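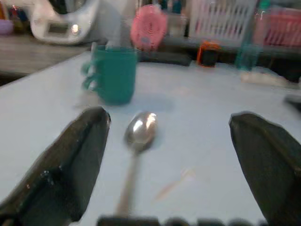

How many times does a person have to pick up a spoon before a machine gets the idea? At Starnside, the current figure is 741, and the machine is still taking suggestions.

FOR IMMEDIATE RELEASE
20/07/2025

Starnside Opens Kitchen Collection Program at Its Clivden Site

CLIVDEN – Starnside, which builds learning software for household robots, today announced a program to gather examples of everyday kitchen handling. Operators guide a gripper by hand through small jobs such as lifting a spoon, moving a mug or putting something down where it was supposed to go. Each attempt is recorded from the wrist, and the recordings go into the training set for the company's control model, Flamuvton.

The program began in February with 2 workstations and now runs 5. Operators work in sessions of 20 attempts, then rearrange the table and start over. The company describes the work as important. Operators have described it as a lot of spoons.

Cutlery came first on the schedule for a practical reason. A spoon is thin, lies flat and shines back at the camera, and earlier versions of Flamuvton tended to close on the air next to it with great confidence. Background items stay on the table during recording, as they would in most homes, and operators are asked not to tidy up between attempts. Starnside reports no difficulty in getting them to comply.

Failed grasps are kept and labeled. Under the labeling guide, written with data services firm McPhee, a dropped spoon is a "release, unplanned." A spoon nudged off the table altogether has its own category, added in the second week.

The first 741 spoon attempts have been reviewed and will be used in the next Flamuvton training run. Mugs follow, then bottles with lids. Forks have been put off until the team can agree on which end counts as the front.

Starnside is not announcing a product, a price or a date on which anyone may stop doing their own dishes.

About Starnside
Starnside develops control software for robot arms used in homes and small kitchens. Its collection site is in Clivden.

Media inquiries: Starnside Press Office, Clivden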